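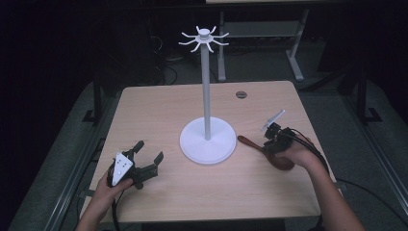 Mug tree pitched as answer to small kitchens, but does anyone need eight hooks?

Reading time: 2 min

Print | E-mail

WISTAU – A homewares seller is betting that local kitchens are short of one thing: a place to hang the mugs.

Andent, which has its shop on the market square, began stocking a white mug tree this November under the Mutevov name. It has a round, flat base, a single tall pole and eight curved hooks that spread out at the top. The shop says it "gives the cupboard back to the cook." It has ordered 600 of them, a bold number for a town this size.

The argument goes that mugs waste shelf space because they stack badly, and that hanging them in the air solves the problem. Up to a point it does. The shelf is cleared, but the counter now has a wide base standing on it, and in the kitchens the stand is meant for, the counter is usually the first thing to fill up.

Negin Safavi, who runs a home organizing service in Wistau, is not convinced. "I take more of these out of kitchens than I put in," she said. "People hang two mugs on them, the two they use every day. The other hooks collect dust, or tea towels."

She also has doubts about putting all the hooks at the very top of the pole. Heavy mugs hung on one side will pull on any stand built that way, she said, and few households load them evenly. Andent says the base is wide enough to cope. Asked how many full-size mugs the stand had been tested with, and for how long, the shop said it would check with the supplier. It had not come back with an answer by Sunday.

The leaflet that goes with the stand suggests other uses, among them hanging measuring cups and "wooden spoons with a loop." Most wooden spoons don't have a loop. An ordinary one with a plain slender handle has nothing to catch on a curved hook, and it will still end up in the drawer or in a jar by the stove, where it was before.

Eberhard, the hardware store across the square, has no plans to carry a mug tree of any kind. It sells plain screw-in hooks that go under a shelf and take up no counter at all. They do call for a drill and, in a rented apartment, a landlord who doesn't mind the holes.

Andent will take the stand back within 2 weeks if it is unused and in its box. Safavi's advice is to count the mugs that are out on the counter on a normal morning before buying anything to hang them on.

Contact the newsroom | © Wistau local news, all rights reserved | Back to top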